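Restringing my badminton racket, a small report

Reading time: 3 min
Print this page | Send by e-mail

For a long time I did not think about strings. I play badminton two evenings each week in the hall near my flat, and I believed that a string is a string and you change it when it breaks. My partner in doubles, Khoa Sầm, has a different opinion. He changes his strings every couple of months, even when they look perfectly good, and he has told me many times that my racket sounds like a wet newspaper.

In June my string finally broke, in the middle of a rally which we were winning. I borrowed Khoa's second racket to finish the evening and I must admit that I felt the difference immediately. The shuttle went deeper and I did not need to hit so hard. My clears, which usually die in the middle of the court, reached the back line, and two of them went over it.

So I took my own racket, an old Hevura which I bought second-hand, to Hạnh Hầu. She strings for most of the players in our club. She works in the evening, after six, and she is very patient with people who know nothing. She asked me what tension I had before. I did not know. She asked what I wanted. I did not know this also.

She explained it to me like this. With low tension the string gives more power, but less control. With high tension you must produce the power by yourself, and if your technique is not clean you will only hurt your elbow. Many beginners ask for the high number which the professionals use, and then they come back after one month and complain. For me she chose a middle tension and a slightly thicker string, the Briltico, which lasts longer.

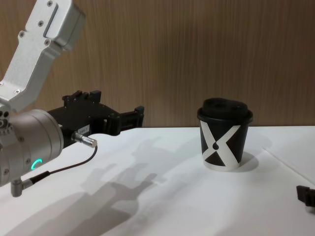 Robot arm with gripper at a white tabletop.

I have now played 5 evenings with the new string. The first evening was strange, because everything flew too long. On the second I began to trust it. My net shots are better, I think, although Khoa says they are the same as always and I am only standing closer. The smash is still weak, but this is the fault of my shoulder and not of the string.

There are two things that I would do differently. First, I would replace the grip at the same time. I kept the old one and now it feels dirty and smooth beside the fresh string. Second, I would look at the grommets, the little plastic tubes in the holes of the head. Three of mine were cracked and Hạnh had to change them before she could start, so I waited one day more.

Next month we play the small friendly tournament against the club from across the river. Khoa has already put our names on the list for men's doubles. I asked him if I should go a little higher with the tension before that, and he answered that I should first learn to serve.

Print this page | Send by e-mail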